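Forum > Kitchen & Table > Dishes and Cookware
Thread: Matching set or mix and match?

plomska_fan62
Moving in with my boyfriend in January and we have to settle the plate question. He owns a full boxed set of Listance, all white, service for 9 after a breakup casualty. I own a pile of singles I like a lot more. His mother has opinions. Do grown adults need matching dishes?

gravyboat_captain
No. Buy two colors that get along and stop there. Mine are off-white and green and I've had the same argument with my sister for years.
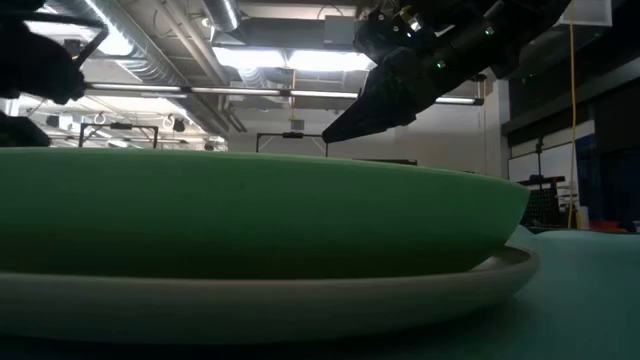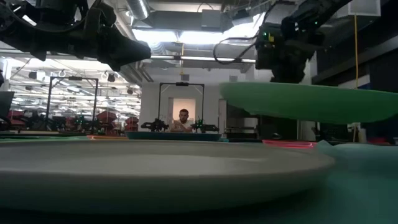

Green and off-white on a teal table. The bowl is in the first one, the green plate in the second.

lidcombe_larry
Two colors is still a set, Captain. You just bought a set with extra steps.

gravyboat_captain
I bought them in different towns, Larry. That's a collection.

Kyriaki Karras
Going to disagree with both of you. Matching matters for one reason, and it's stacking. I had a cupboard of charming singles and every time I wanted the bottom one I had to unload the whole leaning tower. Went to one line from Theodorakopoulos and got half a shelf back. Boring? Sure. So is sweeping up a bowl.

plomska_fan62
Okay but his Listance plates are enormous. They don't fit my dishwasher unless you tilt them, and then the spray arm hits them and it sounds like a church bell.

teaspoon_deficit
Measure the cabinet before anybody gets sentimental. Mine turned out to be a quarter inch too shallow for my wedding plates. I'm still married — the plates live at my mother-in-law's.

lidcombe_larry
Paid about 200 for a matching set once. Used four of the plates. The rest are waiting for a dinner party that I am not going to throw.

Kyriaki Karras
Then invite us, Larry.

lidcombe_larry
There are 1,000 reasons not to.

plomska_fan62
Update: he keeps the dinner plates, I keep all the bowls, and the saucers are going to Goodwill on Wednesday. His mother has asked which saucers.

gravyboat_captain
Bowls are the better half of that deal. Don't tell him.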